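Can a robot do a repair bench job yet?

From the February issue of the Clateck members' newsletter

Taking old office computers apart is dull work, and there is a lot of it. The refurbishing shop at Zelenák took in 3,672 desktops and servers last year. Each one had to be opened, checked for memory, and either rebuilt or stripped for parts. The shop has trouble keeping people on the bench, and it asked us whether any part of the job could go to a machine.

The short answer is some of it, slowly. Lifting a side panel is within reach. So is sorting loose parts into bins. Work inside the case is harder. The openings are tight, cables hang where they like, and no two models are laid out the same way. 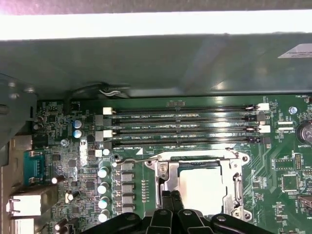

A gripper over the processor socket, with the four memory slots empty.

A person at the bench handles a processor without much thought. The lever on the socket is thin metal and sits under a small hook. You push it down, slide it sideways and let it up. Fingers feel the moment it comes free. A gripper has to get the same news from force readings and a camera, and shiny metal does the camera no favors.

Gillex, which sells arms to small shops, quotes 8 minutes for a full strip of a machine the arm already knows. Our trained bench workers are faster than that on almost anything. The arm does not take breaks, though, and a shop with a long run of one model could leave it going through the evening.
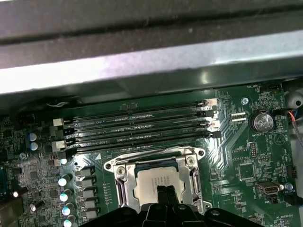
Mixed lots are where the sums go wrong. Of the machines Zelenák took in, 1,081 came in batches of fewer than five of a kind. Every new layout means teaching the arm where the battery, the latches and the fan headers are. By the time that is done, a worker with a screwdriver could have cleared the pallet.

Price matters too. Fandodance rents a complete cell, arm and software included, for 2,000 a month. That is less than a wage, but someone still has to load the cases, clear jams and check the boards that come off.

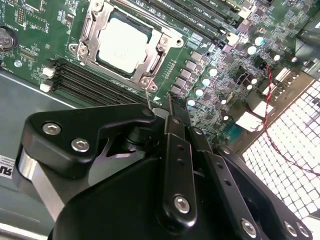
Gripper links near the lower corner of the socket frame.

Our advice to member shops is to wait if you handle mixed stock. If you get long runs of a single model, ask for a trial on your own machines and time it from the pallet to the parts bin. Members who have already run a trial can send their times to the newsletter desk, and we will print them in the next issue.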